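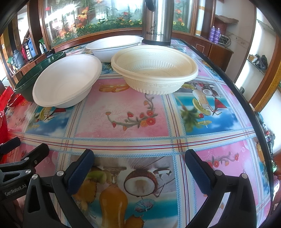 Kollavley Wildlife Reserve
Elephant viewing area: inspection checklist with comments
Date: 18/10/2021
Inspector: Fanni Szekeres

1. Perimeter fence, north side
Satisfactory. Posts 6 to 11 have been rubbed by the herd and should be checked again in January.

2. Viewing platform
Action required. Two boards at the Cedidow end are lifting. Visitors are to be kept off that end until they are replaced.

3. Vehicle distance markers
Satisfactory. All 18 markers standing and legible.

4. Waterhole bank
Satisfactory with comment. The calves now enter by the steeper side. Loose stone to be cleared while the herd is at the Skandell paddock.

5. Radio contact with the gate
Action required. No reply from handset 9 on the Kinoshita track. Guides must not take parties along this track without a second handset.

6. Warning signs
Satisfactory. The sign on cows with young has faded and a new one is on order.

7. First aid box
Satisfactory. Seal unbroken.

Result: open to visitors, subject to items 2 and 5.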